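유크데일, 전선 하네스 나눔 작업실 '플라리스' 9월 개장

상자째 잠자던 배선 부품을 색과 길이별로 정리해 학교와 수리 모임에 전달
첫 목록 1456묶음 공개, 신청은 개장 당일 오전 10시부터

유크데일(Ukdale)이 쓰이지 않은 전선 하네스를 모아 분류하고, 필요한 곳에 다시 나누어 주는 작업실 '플라리스(Plaris)'를 9월에 엽니다. 지난봄부터 준비해 온 첫 목록에는 하네스 1456묶음이 올라 있으며, 직업계 고등학교와 동네 수리 모임, 전자공작 동아리라면 어디든 신청할 수 있습니다.

하네스는 여러 가닥의 전선을 용도에 맞는 길이로 잘라 한데 묶은 배선 부품입니다. 가전제품이든 작은 계측기든 뚜껑을 열면 안쪽에 하나쯤은 들어 있지만, 제품 모델이 바뀌는 순간 갈 곳을 잃기 쉽습니다. 커넥터의 핀 하나, 길이 몇 센티미터 차이로 다음 모델에 맞지 않기 때문입니다. 멀쩡한 새 부품이 창고에서 몇 해를 보내다가 한꺼번에 처분되는 일도 흔합니다.

플라리스는 그런 부품을 받아 이름표를 달아 주는 곳입니다. 첫 물량은 배선 부품 도매업체 디수자(D'Souza)가 창고를 옮기면서 내놓았습니다. 디수자는 단종 모델용으로 보관하던 하네스와 짝이 맞지 않는 커넥터, 길이별로 잘라 둔 단선 뭉치를 종이 상자에 담긴 그대로 보내 왔고, 앞으로도 분기마다 재고를 정리해 작업실에 넘기기로 했습니다.

작업실 책임자인 바바나 로드리게스(Bhavana Rodrigues)는 첫 상자가 도착하던 날을 또렷이 기억합니다. "칸막이 사이로 빨간 선, 노란 선이 삐져나와 있는데 그렇게 반가울 수가 없었어요. 저는 전자과 학생 때 이런 묶음 하나를 구하려고 폐가전 가게를 몇 군데씩 돌았거든요. 색깔이 다 살아 있는 새 전선이 상자째 들어오니까 다들 점심도 미루고 들여다봤습니다!"

반가움이 가라앉자 정리가 시작되었습니다. 전선은 생각보다 다루기 까다로운 물건입니다. 한 묶음을 꺼내면 옆 묶음이 따라 올라오고, 커넥터의 걸쇠가 다른 전선에 물리면 억지로 당기다가 핀이 빠지기도 합니다. 작업실은 처음 몇 주 동안 일부러 속도를 늦추고 꺼내는 순서부터 정했습니다.

상자는 한 번에 하나만 엽니다. 보낸 쪽에서 나누어 둔 칸은 섞지 않고, 칸 단위로 꺼내어 살핍니다. 칸막이 안에 함께 들어 있던 묶음은 같은 제품에서 온 경우가 많아서, 하나의 쓰임새를 알아내면 나머지도 금세 풀립니다. 상자 자체도 내용물을 모두 옮길 때까지 버리지 않습니다. 가장자리가 해지고 뜯어진 상자라도 칸막이만 버텨 주면 제 몫을 다합니다. 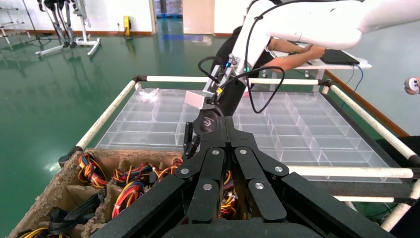

다음은 분류입니다. 기준은 커넥터의 종류, 전선의 굵기, 전체 길이, 색의 순서이고, 이 가운데 가장 먼저 보는 것은 커넥터입니다. 색은 눈에 잘 띄지만 제조사마다 약속이 달라 색만 믿고 나누면 나중에 낭패를 봅니다. 빨간 선이 언제나 전원이라는 법은 없고, 검은 선만으로 이루어진 묶음은 인쇄된 규격을 돋보기로 읽어야 할 때도 있습니다. 규격을 끝내 읽지 못한 묶음은 '미확인'으로 따로 모아 도통 검사를 거친 뒤에 목록에 올립니다.

분류가 끝난 부품을 담는 데에는 속이 비치는 칸막이 정리판을 씁니다. 처음에는 서랍장을 쓰려고 했지만, 며칠 시험해 보니 서랍을 여닫는 사이에 전선이 끼이고 무엇이 어디에 있는지 자꾸 잊게 되었다고 합니다. 투명한 판은 옆에서도 속이 보이고, 칸이 바둑판처럼 나뉘어 있어 줄과 칸 번호만 알면 처음 온 사람도 찾을 수 있습니다.

작업대는 조립식 파이프 가구를 만드는 쿠스텔(Kustell)이 맡았습니다. 흰 파이프를 검은 연결구로 이어 틀을 짜는 방식이어서, 높이를 바꾸거나 한쪽을 늘리고 싶을 때 연결구만 풀면 됩니다. 쿠스텔의 설치팀은 작업실에 하루를 꼬박 머물며 앉아서 일하는 사람과 서서 일하는 사람의 팔꿈치 높이를 재고, 그 자리에서 틀을 세 번 고쳐 짰습니다. 휠체어를 타고 오는 참가자가 다리를 넣을 수 있도록 아래쪽 가로대를 뺀 자리도 마련했습니다.

작업실은 부품을 나누어 주는 데서 그치지 않고 정리하는 법도 함께 가르칩니다. 개장과 함께 시작하는 '한 칸 수업'은 한 회에 50분이며, 참가자는 칸 하나 분량의 전선을 맡아 풀고, 재고, 이름표를 적어 넣는 일까지 해 봅니다. 납땜이나 전기 지식은 필요하지 않습니다. 시범 수업에 온 중학생들은 엉킨 묶음을 푸는 대목을 가장 좋아했고, 몇몇은 수업이 끝난 뒤에도 자리를 뜨지 않았다고 합니다.

수업을 짠 아다 카르보네(Ada Carbone)는 손으로 익히는 감각을 강조합니다. "전선을 잘 푸는 사람은 당기지 않아요. 묶음을 살짝 들고 흔들어서 틈을 만든 다음에 그 틈으로 커넥터를 빼내죠. 말로 하면 별것 아닌데, 직접 해 보면 어느 순간 스르륵 풀리는 때가 와요. 그 표정을 보는 게 저는 정말 즐겁습니다."

카르보네는 수업용 이름표도 새로 만들었습니다. 기존 부품 표기는 영문 약자와 숫자가 촘촘해서 처음 보는 사람에게는 암호나 다름없었습니다. 새 이름표에는 길이와 가닥 수를 큰 글씨로 적고, 커넥터 모양은 그림으로 넣었습니다. 색 이름도 글자로 함께 적어, 색을 구별하기 어려운 사람이 혼자서 부품을 고를 수 있게 했습니다. 이름표 서식은 누구나 내려받아 쓸 수 있도록 개장에 맞추어 공개합니다.

신청 절차는 간단합니다. 작업실 누리집에서 목록을 보고 필요한 묶음의 번호를 적어 내면, 작업실이 용도와 수량을 확인한 뒤 포장해 보냅니다. 부품값은 받지 않으며 배송비만 신청한 쪽에서 부담합니다. 한 기관이 같은 품목을 지나치게 많이 가져가지 않도록 품목별 한도를 두었고, 수업 교재로 쓰는 학교에는 한도를 넉넉하게 적용합니다. 개장 전 의견 조사에 답한 학교와 모임은 200곳이 넘으며, 가장 많이 찾은 품목은 짧은 다색 하네스였습니다.

전달된 부품은 실습과 수리, 시제품 제작에 쓸 수 있고 되팔 수는 없습니다. 사람이 타는 차량이나 의료기기에도 사용할 수 없습니다. 받은 뒤에 규격이 다르거나 핀이 빠진 것을 발견하면 작업실로 알려 주시면 됩니다. 목록을 바로잡고, 같은 번호로 나간 다른 묶음도 확인하겠습니다.

부품을 내놓으려는 업체도 기다립니다. 커넥터가 달린 하네스, 피복이 상하지 않은 단선, 포장을 뜯지 않은 커넥터를 받습니다. 미리 분류해 보낼 필요는 없습니다. 다만 서로 다른 제품의 전선을 한 칸에 섞지 말고, 처음 보관하던 상자가 있으면 그대로 보내 주시기를 부탁드립니다. 상자 겉면에 적힌 메모 한 줄이 한나절 일을 덜어 줄 때가 많습니다. 기름이 묻었거나 불에 그을린 전선은 받지 않습니다.

로드리게스는 올겨울까지 목록을 꾸준히 늘리고, 신청이 많은 품목을 골라 학교 실습용 꾸러미도 만들 계획이라고 밝혔습니다. "아직 열지 않은 상자가 남아 있어요. 다음 상자에 무엇이 들었을지 저희도 무척 궁금합니다. 관심 있는 분은 오셔서 같이 열어 보시면 좋겠습니다."

■ 이용 안내
장소: 유크데일 1층 플라리스 작업실
개장: 9월, 오전 10시
운영 시간: 오전 10시부터 오후 5시까지
한 칸 수업: 1회 50분, 참가비 없음, 사전 신청
준비물: 없음(소매가 넓지 않은 옷을 권합니다)
부품 신청과 기증 문의: 플라리스 작업실, 담당 바바나 로드리게스
수업 문의: 담당 아다 카르보네

취재를 원하는 언론사는 방문 전에 작업실로 연락해 주시기 바랍니다. 분류 작업은 주로 오전에 이루어지며, 담당자 인터뷰는 오후 2시 이후에 가능합니다.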